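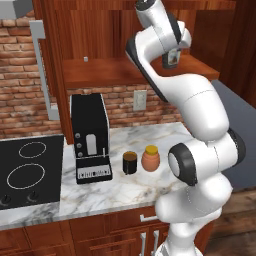 A rendered kitchen with a white robot arm at the counter.

I've read the same forum post six times since Justeck put out the map tools for Nisbet. It goes like this: the base game is a bit thin, but give it a year and the players will fix it. Maybe they will. I'd like to know why I paid $30 to wait for them.

Player-made stuff is the best thing in a lot of games. I've lost whole weekends to races somebody built out of shipping crates. But studios have started counting on it, and that bothers me. Nisbet launched with one city, a handful of missions and a menu full of empty slots marked "community." Honano did much the same with Starkico last July, and people called it generous.

Look at the numbers in the Starkico browser. There are 1,859 custom maps as I write this. I sorted by rating and played the top 100. Some were great. Plenty were the same ramp over the same river, and a few wouldn't load at all after the latest patch. The studio doesn't fix those, of course. The person who made one in their spare time is supposed to.
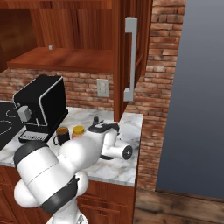

Then there's the money. Justeck says its featured creators will get a cut "at some point." I've heard that before, from bigger companies, and I'll believe it when somebody gets paid. Until then it's free labor with a badge on your profile.

Fans of the game tell me I'm being sour, that building things is the fun part. For them it probably is. One group I play with put 600 hours into a stunt park and loved every minute - good for them. I'd still like a finished game under the park. I'll check back on Nisbet when it goes on sale.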